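August 30, 2024

Notes from the open day at Deken, Graltholm

I promised the members of our repair and household technology club that I would write something about my trip to Graltholm. The visit was in July and I am slow with writing in English, so I ask for your patience. I went together with Constanza Lagos. The train ride is 392 kilometers with one change, and the second train has no place to buy coffee.

Deken is a company that works on machines for small shops and for kitchens. Before, it made only packing tables. The building is behind the old grain store and has one entrance for trucks and one for people, and we of course stood first at the wrong one. At the reception they gave us a paper badge and divided the visitors into groups. We were 16 in our group, among them two shop owners, a nurse, and a father with a boy who asked better questions than most of us.

My question for the day was simple. I wanted to know if a machine can already do the small chores that I do at home and that my sister does in her grocery store: put things on the shelf, clear the table, fold, sort, carry the returns back.

Marlene Ehlers was our guide. She started in the packing hall, where a machine closes cartons with tape. It does this quickly and it does it all day, but the cartons must be of one size and they must arrive straight. When the boy asked what happens if a carton comes with the wrong side up, she stopped the belt and turned one over. The machine waited and a yellow lamp went on. A worker came and put the carton right. Marlene said that in this hall they have the same worker walking up and down for that lamp, and that he is a very calm man.

From there we went to the rooms for manual tasks. In these rooms the work is done by people, who hold a gripper in each hand and handle ordinary goods with it. The motions are recorded and the computers learn from them. I had imagined this work faster. With a gripper you have no fingertips, and even a box of plastic wrap from the kitchen drawer becomes an object that you must think about: at which end do I take it, how do I turn it, will it touch the wire basket beside it. 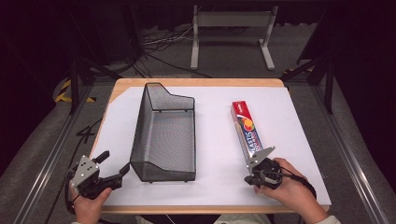

Can a shop buy a machine today that puts mixed goods on a shelf by itself?

For a few goods of similar shape, on a shelf prepared for it, there are machines that can do it, but for the mixed shelf of a normal small store a person is still needed.

I had this from Iason Christodoulou, who answers for the software, and I wrote it down as he said it. He did not try to sell us anything. One of the shop owners was a little disappointed, I think, as she had come with the measurements of her aisles on a piece of paper.

Iason also explained to us why the same simple task is repeated so many times. For one task they like to have 500 good recordings before they begin to train, and a recording where the object slips is kept too, but in another folder. The object should not stand always in the same spot. It is moved, it is turned, another one is put next to it. He told us that boxes are friendly. Bags are not friendly, and wet lettuce is the worst thing they have tried.

Constanza tried the grippers after the talk (visitors were allowed, one after another, at a practice table near the door). She is a dentist and has very steady hands. She needed several attempts to lift a pack of tea without pressing it flat, and she told me that the difficulty is in the wrist. You must bring the whole arm around the object, and you close the fingers with a trigger, so the feeling of the object comes to you late. I tried also. I will not say how it went with my tea.

What I liked most was to see the work from the side of the tool. A mesh basket is a thing I move every week without looking. Between two flat black fingers it is another matter: one finger can be almost at the wall of the basket while the other one is still some way off, and the thin mesh gives the computer a difficult pattern to look at. Anum Mirani, who prepares the objects for the tables, told us that mesh and clear plastic are on her list of troublesome materials, and she buys them on purpose.
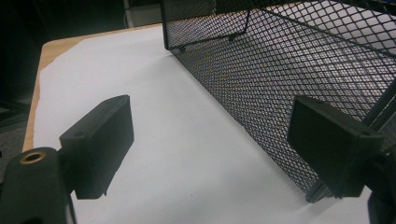 ## Household

The last part of the tour was a model kitchen, with a robot on wheels that they call Inus. It has two arms and is slower than I hoped. We saw it take a plastic cup from a counter and place it in a sink. It took 140 seconds by my watch. The second cup stood closer to the wall, and Inus went toward it, stopped, went back, and tried again from the left. It got the cup on the third try and the boy applauded.

Telmo Moya, the engineer who stood next to it with the stop button, was asked about laundry. He said that towels are possible when they lie flat and fitted sheets are not possible at all. About dishes he said that unloading plates goes better than loading them, and that for now he would not give it his own glasses. The nurse asked if it could pick up a thing that fell on the floor, for example for a person who cannot bend. This they are testing, together with a care home called Painemal, but only with a few objects and always with an employee in the room.

I asked about the price. There is no price yet.

## My impression

For my sister's store I would not wait for such a machine. The carton closer is good for a business that packs the same thing the whole day, which she does not. At home, I will continue with my dishes. But I saw that the learning part is serious and that the people there speak openly about what fails, and I would like to go again next year to see if Inus has become better with the second cup.

For members who want to go: the tour takes the full afternoon and there are few chairs. Bring comfortable shoes and leave big bags at the reception. The canteen closes early, but the bakery opposite the station has a good bean soup. Please write to me if you would like to share a group ticket for the train.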